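Open day at Celer, Cuklow site - trip report
Forum: Visits and Demonstrations

mitre_box
Went to the Celer open day at the Cuklow site on Wednesday, August 6, 2025. I said in the events thread that I'd write it up for the people who couldn't get the day off. Parking is in the gravel lot behind the building and costs $7, coins or tap. Sign in at the side door, not the front one.

We were put into groups of 12 and ours was taken around by Blažena Trnka, who runs the data side. The first stop was the collection floor, where people work with a hand-held gripper in each hand.

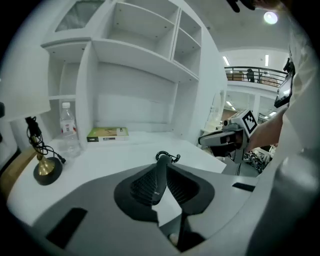
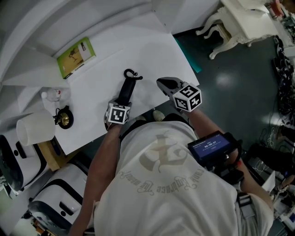 Blažena spent most of her time on the marker cubes. The software needs to know where each gripper is in the room the whole way through a recording, and the printed patterns are one way it gets that. If a sleeve or a lampshade blocks a cube for too long the take gets flagged and someone looks at it later. Most flagged takes are kept. She didn't have a percentage for us.

After that we went through to the arm bay. They have a pair of arms on a fixed bench running the Turum software. The demo was putting cutlery into a drawer tray and closing the drawer. It got through the cutlery fine. The drawer took three tries, and on the last one the operator had moved the bench mat a bit to the left first. They were upfront about that.

The model they were running had been trained on 1639 recordings of that one job, all done by hand. I asked how long that took and was told "a good part of March" with several people on it. I had expected either far more recordings or far fewer, so I don't know what to do with that number.

Tea and date squares in the lunchroom, then questions. Whole thing ran 2 hours, which was long enough. They will do another one if there's interest.

Happy to answer what I can.

pkowalchuk
Thanks for writing this up. Did they let visitors have a go with the grippers?

mitre_box
Yes, at the end, on a separate bench. You get a couple of minutes each. The jaws close when you squeeze the handle and there's some resistance, so you feel it when you've got hold of something. I picked up a marker pen all right. Getting the cap off was another matter. My forearms were tired very quickly and I'm a carpenter, so I'd think about that if I were hiring people to do it all day.

Lorne_D
This is the part I've never understood about this approach. You pay a person to do a job by hand, badly, holding a pair of tongs, 1639 times. Then you buy two arms and they need three tries to shut a drawer. A drawer slide and a pneumatic cylinder would shut it every time. I put in dozens of those when I was at the cannery.

gearmotor_gail
Lorne, the cylinder shuts that drawer. It doesn't shut the next one over unless you bolt on another cylinder. The point of collecting it by hand is that you can carry the grippers to a different desk and keep going.

Lorne_D
I know the pitch. What I want to see is the next drawer. Did they show the next drawer?

mitre_box
They didn't. Someone in our group asked and Blažena said a drawer it hadn't been trained on would probably fail today. She said it plainly and didn't dress it up.

Lorne_D
Then good for her, and my point stands.

sumpandsill
I was in the afternoon group and ours went differently. The drawer closed first go. The cutlery was the problem. It picked up two forks together, stopped, put both down on the bench and then just sat there until the operator reset it. So I wouldn't read too much into three tries one way or the other. It's a demo.

Also they'd run out of date squares by then.

mitre_box
Interesting. Same tray? Ours had the white plastic one with the long section at the front.

sumpandsill
Same one as far as I could tell. It was brighter in there in the afternoon, though. They have those high windows on the arm bay side and the blinds were up. One of the techs went and lowered them after the fork business, so make of that what you like.

gearmotor_gail
Glare on shiny cutlery would do it. We had the same trouble with stainless lids on our inspection line and ended up changing the lights and leaving the camera alone.

Question for mitre_box: what's the screen strapped to the forearm for? I can read a timer on the second photo but not much more.

mitre_box
I only half caught that. My understanding is that it shows the person whether they're recording, so they don't have to walk back to a computer between takes. There's a start and stop on it. I didn't ask what else it does and I'd rather not guess. If sumpandsill heard better, please jump in.

sumpandsill
We were told the same thing. The person showing us said the earlier setup had a foot pedal and people kept kicking it across the floor.

ttc_rider
Is this the same outfit that was using the Malý grippers a while back? I remember a thread on here with someone complaining about the finger pads wearing out.

mitre_box
They mentioned Malý. They had a few on a shelf and they said they stopped using them for the long sessions because of the weight. The pads are still a consumable on what they use now. There was a bin of worn ones by the door and you could see where the surface had gone smooth at the tips. I didn't get a price.

ttc_rider
That was my complaint then too. A set would last me a week if I was handling cardboard. Cardboard is worse than metal, it's like fine sandpaper. If anybody goes to the next one please ask what the pads are made of.

Lorne_D
Another thing. Those are people's arms and shoulders. We had repetitive strain claims at the cannery from scissors, and scissors weigh nothing. How long do they have them on for?

mitre_box
I asked about that after my two minutes. Sessions are 40 minutes and then a break off the tools, and they swap people between desk work and checking the recordings. I was told that by one of the people doing the job, when the tour had moved on ahead, and she seemed content enough with it. She did say the first couple of weeks were hard on the wrists.

Lorne_D
Fair enough. That's better than we had.

pkowalchuk
I teach shop at the high school and I'm wondering whether it's worth bringing a class. Is there enough to see for a group of Grade 11s, or is it mostly standing and listening?

mitre_box
Half and half. The collection floor is good because it's people doing something you can follow. The arm bay is a lot of waiting while somebody types. I'd ask whether they could run it the other way around for a class, arms first while everyone's still paying attention, and then finish with the hands-on bench. They'd need closed-toe shoes. Two people in our group had sandals on and had to stay behind the yellow line in the arm bay.

You'd also want to split a full class up. The walkway past the arms is narrow and only the front row sees the bench.

gearmotor_gail
I'd bring them. My nephew went to one of these at a different company and all they got was a slide show and a pen.

Lorne_D
If you do bring them, have them write down how many times it fails. Good exercise. We used to make the apprentices stand at a machine with a clipboard for a full shift before they were allowed to have an opinion about it.

pkowalchuk
I like that. Might steal it. I was thinking of a tally sheet with a column for what went wrong, so that "stopped" and "dropped it" don't end up in the same box.

sumpandsill
Put in a column for "operator touched something" as well. There was a fair bit of that in our session. None of it was hidden but it's easy to miss if you're looking at the arms.

mitre_box
Agree with that. The mat thing in ours I only noticed when he mentioned it.

One correction to my first post. I said the arms were "running the Turum software" and I've had a message to say that Turum is only the part that replays and checks the recordings. The thing that moves the arms is their own and it doesn't have a name, or not one they tell visitors. I can't edit the post any more so it will have to stay as is.

ttc_rider
Is the bus still going out there? Last time I looked the 41 stopped at the arena and you walked the rest.

sumpandsill
Still stops at the arena. It's a fifteen minute walk along the shoulder and there's no sidewalk for the last bit. I'd get a lift. If they run another one I'm driving out from the east end and have room for two.

ttc_rider
Put me down for one of those please.

Lorne_D
I'll take the other one. I want to ask about that next drawer myself.

mitre_box
I've emailed the front office to say there are at least four of us who'd come, plus possibly a class. They said they'd send dates once the holidays are over. I'll post them in the events thread so they don't get buried in here.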